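Speaker notes: Road safety evening, Skunbridge
March 30, 2019
Aidan Geraghty

Opening
Thank Saodah Nasution for the room. Say who I am: 18 years on road patrol, the last nine in crash investigation.

The Route 305 crash
Two cars, head-on, just after the Rallton exit. One driver had entered by the off-ramp. Four people hurt, all home now. Don't name the families. Don't guess about the court case – if asked, say it is still open.

How drivers end up on the wrong side
Most mistakes start at the ramp. Darkness, drink, a missed sign. Older drivers get confused at the Vindon junction, where the two ramps sit side by side. Pause for comments, people here know that junction well.

If you meet one
Slow down, keep right, get off the road when you can. Call 911 once you have stopped. Do not flash and chase.

What we are asking for
Lower signs at both ramps, with red reflectors on the posts. Natália Mota has the costs and will take money questions.

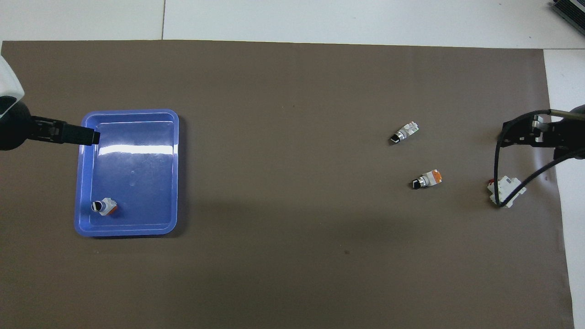 Questions
Keep answers short. Eamon Lenihan takes anything on the county's repaving plan. Next meeting is in October, sign-up sheet by the door.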